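Corrections and Complaints: Undport Radio Upholds Complaint Over Canal Drama

Undport Radio has upheld in part a listener complaint about episode 3 of "The Lock Keepers," its serial on the digging of the Barrios canal. The finding was posted to the station's complaints log on Tuesday and an on-air correction will follow before the next episode.

The complaint concerned a scene in which the canal's chief surveyor orders the night crew back into a flooded cutting and docks the pay of those who refuse. The scene runs 124 seconds. It names the surveyor, gives a place and a month, and is introduced by the narrator with the words "as the record shows."

The record does not show it. The surveyor's daybook, held at the Prostton archive, places him in another county for the whole of that month. The order to resume work was signed by a contractor's agent, and the pay ledger lists no deductions for the crew in question. The ledger does list 454 men by name, nine of whom appear as characters in the serial.

The station's editor accepted that the scene was invented and that the narrator's line presented it as fact. The producers had argued that the surveyor stood in for several managers, and that listeners to a drama expect some merging of roles. The finding rejects this for named persons. Under the station's code, composite characters are allowed only where the name is changed or where a notice is read at the start of the program. No notice was read.

A second point, that the serial as a whole was hostile to the engineers, was not upheld. Tone is left to the writers under the same code.

The archived recording will keep the scene, with a spoken notice added at the front. The phrase "as the record shows" has been cut. The script for episode 5, which refers back to the order, is being revised. 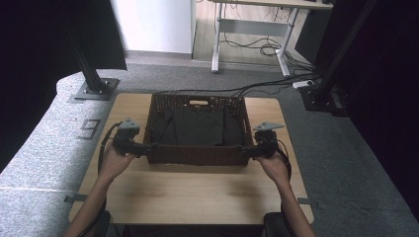
Hildegard Albers writes that the notice should come directly before the scene, as many people join a serial partway through and will never hear the opening. She would also like the daybook reference printed on the program page - volume and leaf - so that listeners can check it for themselves.

The complaints log does not at present give archive references. Letters on the finding can be sent to Ifeoma Akande at the newsletter desk until Friday.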